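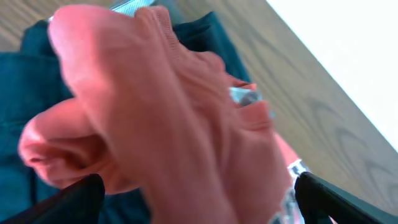

Our robotics club has been folding laundry since March. Sharada Kurian writes the code, and I keep the practice log — 126 tries so far, most of them ugly. The sleeves are the hardest part for us. If one sleeve stays under the shirt, the whole fold becomes crooked.

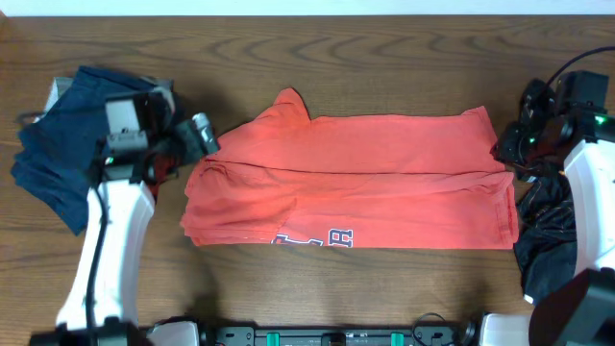 Orange shirt, folded the long way, with both grippers on it.

Next we will try the second fold, from 100 practice runs at slow speed. Sharada wants to go faster. I am not so sure yet.

Borghild Nordin, 31 Oct 2021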